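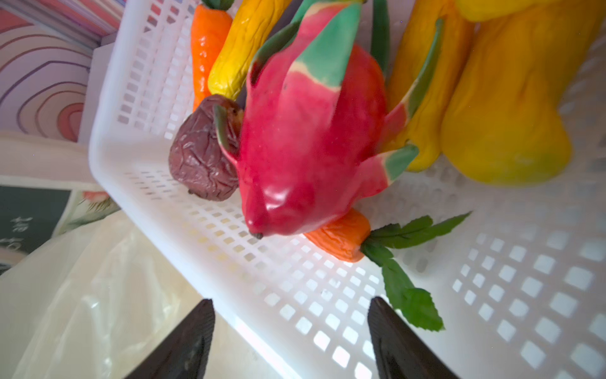

A pretend market gives young children a setting in which to practice the names of foods, polite requests, and simple sorting. It may be set up in a classroom, a library corner, or a room at home with very little furniture. The choice of goods deserves some thought. Most children can already name a carrot, and an orange one with green leaves makes a comfortable start. A toy dragon fruit, with its bright pink-red body and green-tipped flaps, leads to longer talk about shape and color even where no one knows the word. Families may be invited to say what a food is called at home, and the adult should write that name down beside the English one.

## Before the session

1. Read the session card through once and choose no more than one new word group, such as fruits or root vegetables.
2. Place the goods in a basket on a low surface that children can reach from two sides.
3. Prepare picture cards for the shopping lists. Cards with words alone are suitable only for children who are reading.
4. Set out bags of more than one kind. Handles should be short enough that a bag does not drag on the floor.
5. Decide who will be the first shopkeeper. An adult usually takes this part for the opening turns.

Real money should not be used. Card tokens are included in the Rilby kit, and buttons are not a safe replacement where children under three may be present.
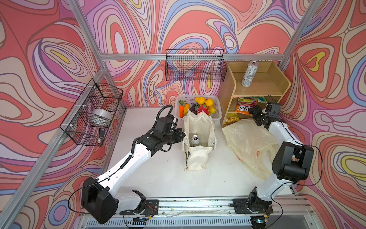
**ORNBY, October 4, 2020**

The steps in this guide replace those issued with the Rilby kit in August. The section on running the session has been rewritten by Ffion Wogan, and the cleaning steps have been checked by Howard Garside of the Whitlock Learning Library. Printed copies of the earlier guide may be recycled. The session cards themselves have not changed and remain in use.

## Running the session

Begin with the whole group seated. Hold up each food, say its name, and allow time for the children to repeat it. Pass it along the group before taking out the next one. Children who prefer to listen should be allowed to do so.

Next, act out one complete purchase with a second adult or an older child. Keep the wording the same each time:

- "Good morning. May I have a carrot, please?"
- "Yes. Would you like anything else?"
- "No, thank you."

Invite one child to shop while another serves. The shopper receives a picture card, asks for the food shown, and puts it in a bag.
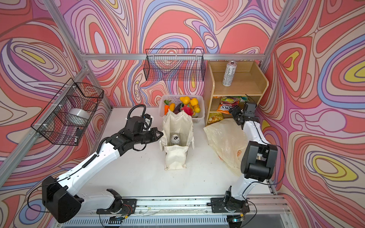

When the purchase is complete, the shopper names what is in the bag and returns it to the basket. The shopkeeper then becomes the next shopper. Turns should be kept short, and a child who asks for something that is not on the card should be served all the same.

If the group loses interest, stop the selling and move to sorting. Ask for everything that grows under the ground, or everything that is peeled before it is eaten. Some foods will cause disagreement. Let the children give their reasons before the adult offers an answer.

### Changes for older children

Children aged six and over may write their own lists and set their own prices. They may also be asked to pack for a customer, deciding what should go at the bottom of the bag and what would be bruised there.
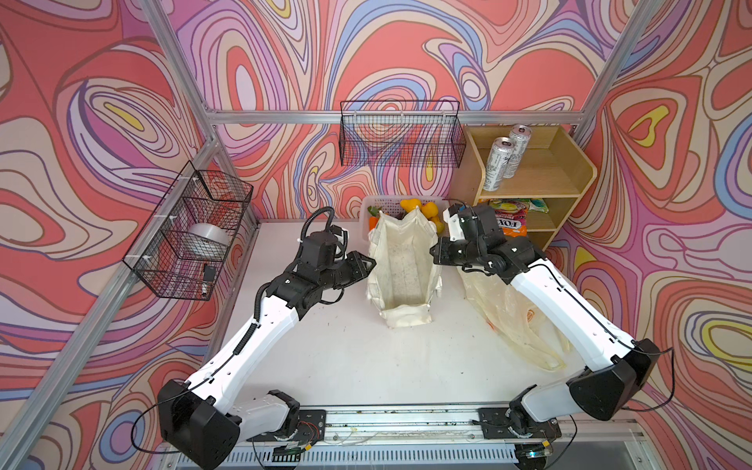
Lists may be made harder by leaving out the name and giving a clue, for example "a long vegetable with a bumpy skin." The shopkeeper may ask one question before choosing.

## Cleaning and return

Wipe hard plastic goods with warm water and mild soap, then dry them with a clean cloth. Pay attention to folds and ridges, where soap collects. Fabric bags are washed separately according to their labels. Any item that is cracked or has a loose part must be placed in the envelope marked "Repair" and must not go back into the basket.

Kits are lent for nine days and may be renewed once at the Verwood desk. Please quote shelf number 198 when renewing. Questions about the session cards may be left at the same desk or by telephone at extension 1260.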